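Home | Forums | Members | Search
Plarnham Makers' Board > Gadgets and Household

Can a machine do the laundry yet?
417 views | 3 replies | Print | E-mail this thread

teapot_hilda
August 16, 2025
Hello all. My sister and I have been bickering since January over whether I'll see a robot put the washing away in my lifetime. She says any day now, and I say pull the other one! I've got a basket of fleeces on the landing and would happily hand the lot over. Does anyone here know how far along they really are?

Ridau
Further than you'd think, Hilda. I've spent a good many evenings on this (too many, my wife would say) and picking cloth up is no longer the hard bit. A simple pair of fingers will take a pinch of something dark and soft and hold it, and the rest just hangs down in a lump, much as it would from your own hand.

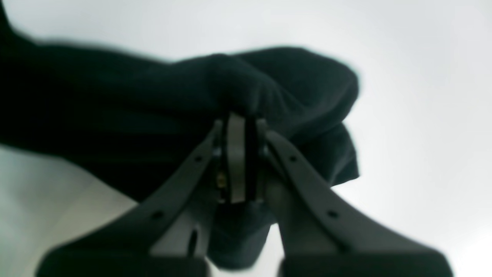 Reply 2 of 3

old_spindle
Sorry, Ridau, but holding a lump is a long way from folding it. Look how it bunches up where it's pinched. Which end is the collar, if it even has one? I worked the presses at Hervieu for years and we had new starters who took 4 weeks to get quick at it, and they had eyes and two good hands. I'd put my money on your sister being wrong, Hilda.

Reply 3 of 3

Ridau
Fair point about finding the collar, I'll give you that, though I still think towels and tea towels are within reach, being square and forgiving. Shirts I wouldn't like to promise. Hilda, keep hold of your basket for now, and do tell your sister she's half right.

Share (3) | Print | E-mail this thread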